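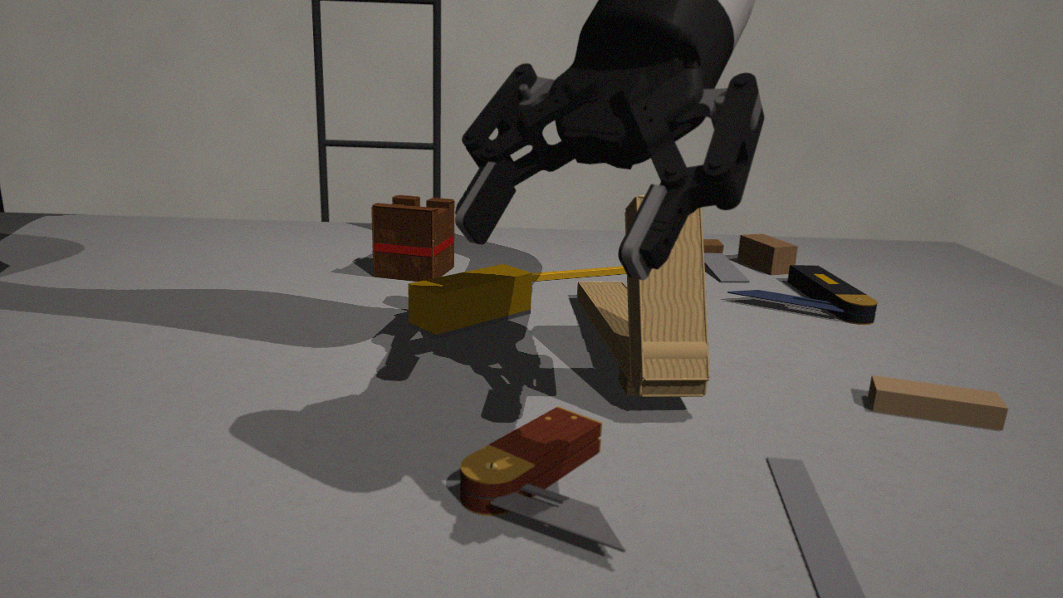 Simulation render: Chaimae Hegazy, Janley project pages

Bench-scene replay is a way of testing a robot arm's pick-up skills in simulation, and I've been hooked on it since October. You build one virtual workbench, scatter shop stuff over it (a mallet, a try square, a ruler, bits of wood), and then run the same arm over the same clutter again and again while you change one thing at a time. I use a version called Janley, and I love it!

The name covers two parts. Bronora is the scene builder, which puts every block and tool in its starting spot. Radwan is the scorer, and it's the picky one – it wants the object held by the fingers and clear of the table before it gives you a point.

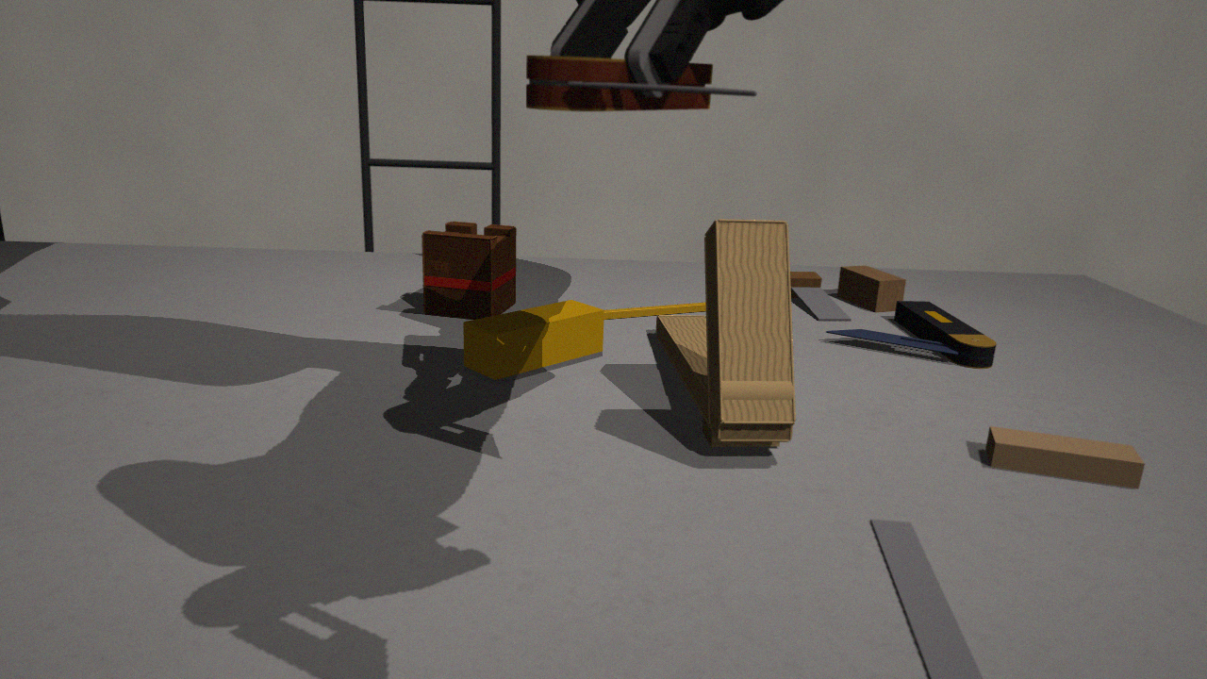
My own set has 682 starting layouts, and I ran 4000 tries across them with a plain two-finger gripper. The first scorer I wrote was way too kind, and when I went back through the log I had to throw out 135 "good" grasps that were really just nudges. Oops.

Long, thin things are still the pain point. A flat ruler gives the fingers very little to get hold of, so I now let the arm retry up to nine times before it moves on to something else (Zetetti, the older method, gave it a single shot). I still haven't settled on how to score a tool that gets picked up by the wrong end – for now it counts.

Last updated 10 February 2026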